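The January cleanse, and what is in the bottle

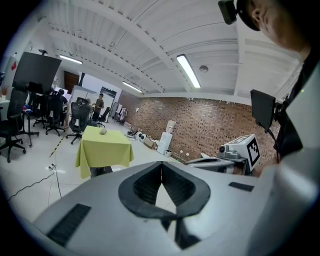 January 7, 2024

Three readers have written to me since Christmas asking whether the Brilell drops are worth the money, and one of them had already paid. So I've spent part of my break reading the leaflet, the website and the small print on the carton, and I have also been drinking the stuff, which tastes like a lawn with orange peel on it.

For those who haven't come across it, Brilell is sold as a "liver and lymph renewal" program. You get a dropper bottle, a box of tea bags and a little booklet with space to write down how you feel each morning. The full kit is $268. The shop in Ladville keeps it behind the counter, the market stall at Duldale has it out the front with a tasting tray, and if you live out at Moffat you can have it posted and pay for that as well.

I should say where I stand. I grow herbs, I dry them, I make my own teas and I have a cupboard of tinctures that my family complains about. I think plants do things. That's why claims like these bother me. If a plant does things, it can do the wrong thing, or do it to the wrong person, or do it in an amount nobody has told you about. You can't have it both ways and call something powerful on the front of the box and harmless on the back.

What the kit says it does

The booklet says that over the holiday season "toxins" build up in the liver and the lymph, and that the drops "unlock" them. It doesn't name a toxin. I read it twice looking for one. There is a picture of a river in it, and a paragraph about rivers, and then a paragraph about how you may feel worse before you feel better.

That last one is what I'd like people to be careful with. I have heard it about teas, oils, salt baths, mud, clay, fasting and a kind of foot patch. If you feel better, it's working. If you get a headache and an upset stomach, it's working even harder. I can't think of any result that would let a customer conclude it wasn't working, and I suspect this has occurred to the people who wrote it.

Your liver and kidneys are clearing things out of your blood as you read this. They do it in July as well. If they have stopped doing it you are very sick and you need a hospital.

What is in it

The ingredients are on the carton, in grey print on pale green. The drops are milk thistle, dandelion root, burdock, globe artichoke leaf and orange peel in alcohol and water. The tea is dandelion leaf, peppermint, fennel, licorice root and senna.

Most of that is familiar. Dandelion, burdock and artichoke are bitters, and plenty of people like a bitter before a meal. I do. Whether they do much more than taste bitter and get your mouth watering is a question I'd leave open. Peppermint and fennel are pleasant after dinner. Milk thistle has been studied more than most herbs, in people with actual liver disease, and the results are a mixed bag. I wouldn't say it's useless. I would say that "studied in people with liver disease, results mixed" is a long way from "renews the liver of somebody who had too much ham".

Then there's the senna, which the booklet calls a "gentle releasing leaf". Senna is a laxative. It's a perfectly good one and you can buy it at any chemist for a few dollars, with a label that tells you it is a laxative and how long to use it for. The booklet suggests the tea morning and night for the whole program. I would not take senna like that without talking to somebody qualified, and I really don't like it being given a pet name.

It also explains the testimonials. "I felt lighter after two days." Yes, I expect you did.

Licorice root is another one people wave through. It's sweet, it makes a bitter tea drinkable, and it has been used forever. It can also push blood pressure up and potassium down if you have a lot of it, and a laxative taken too long can bring potassium down too. Having the pair in one tea bag, twice a day, with no warning that I could find for anyone on blood pressure or fluid tablets, strikes me as careless. Maybe the amounts are small. I can't tell you, since the tea is listed as a "proprietary blend" with no weights given for any of it.

The survey

The website has a line in big letters saying that customers reported more energy, clearer skin and better sleep. There is an asterisk. Follow the asterisk to the bottom of the page and you learn it was a survey of 212 customers, done by the company, of people who had finished the program.

Finished is the word to look at. People who felt rotten and put the kit in the bin on the fourth day were not asked. Neither was anybody who did the other things in the booklet without the drops, and the other things in the booklet are: no alcohol, more water, vegetables at two meals, a walk every day and bed by ten. I'd put good money on that lot giving you more energy and better sleep on their own. I'd put my $268 on it if I hadn't already spent some of it on a bottle of drops.

There are also 1293 five-star reviews. I read a good many of them, more than was sensible. A lot were written on the day the parcel arrived and were about the box. Some people got a discount on their next order for leaving a review, and to their credit they said so. I don't think the reviewers are lying. People who have paid a fair bit for something, and have told their friends about it, and have been off the wine for a week, do tend to feel good in January. I always do too, right up to the long weekend.

"But it's traditional"

This is the reply I get most, so I may as well have it out here. Bitter spring tonics are traditional, yes. People came out of a long winter of salted meat and stored roots and ate the first green things that came up, and I'm sure they were glad of them. It had a season and a reason. We are in the middle of summer with lettuces bolting in every second backyard in Duldale. Taking a northern spring custom, putting it in a dropper bottle and selling it in the hottest part of our year isn't a tradition in my book.

And tradition tells you that people used something. It can't always tell you that it worked, or how many it hurt. People also used comfrey by the mouthful for a very long time, and we now know what that can do to a liver.

The other one is "it's natural". So are foxgloves.

My own go at it

I took the drops before dinner as directed and left the tea alone apart from one cup, for the taste. I filled in the booklet. Reading it back, I had a good day, then a poor one when the neighbour's dog barked all night, then several ordinary ones. I felt a bit hungrier at dinner, as I'd expect with bitters. My skin is the same skin.

One person's week proves nothing either way, and I'm only putting it in so that nobody writes to say I hadn't tried it.

If you want something bitter

A salad with some chicory, rocket or young dandelion leaves in it will do nicely. Make sure of your dandelions, pick them well away from the road and anywhere that's been sprayed, and take the small ones from the middle of the plant. They turn fierce once it flowers. Dress them with something sharp and a bit of salt.

For a tea after a heavy meal, I use a good pinch of fresh peppermint and half a teaspoon of fennel seed, lightly crushed, in a mug of water just off the boil. Put a saucer on top and leave it ten minutes. If you get reflux, peppermint can make that worse, so try the fennel alone.

Roasted dandelion root makes a decent dark drink. I dig mine in autumn, scrub it, chop it small and dry it before it goes in a slow oven. It won't renew you. It's nice with milk.

Before you buy any kit

Look for the amounts. If a label won't tell you how much of each herb is in there, leave it on the shelf. Look up each plant by its botanical name and see what else it goes by, especially anything described as releasing, flowing or letting go. Take the carton, or a photo of the back of it, to your pharmacist if you're on any tablets whatsoever, and that includes the pill, blood thinners and anything for your heart or your mood. Pharmacists will look these things up at no charge and in my experience they are not sniffy about it. If you're pregnant or breastfeeding, or you have anything wrong with your liver or kidneys, I'd give the whole category a miss.

If you've been unwell, tired for weeks, yellow around the eyes, or your bowels have changed and stayed changed, please see a doctor before you spend a cent on tea.

To the reader who has already bought hers: the shop in Ladville told me they'll take back an unopened kit with the receipt. If you've opened the drops they'd go all right in soda water as a bitter. I'd compost the tea, string and staples removed.

I wrote to the company in October, when the first flyers came round, asking for the weights in the tea and whether the survey could be read in full. I had a friendly reply with a discount code in it. I've written again and will print whatever comes back.

Next issue: saving basil seed, and why I've gone off diatomaceous earth.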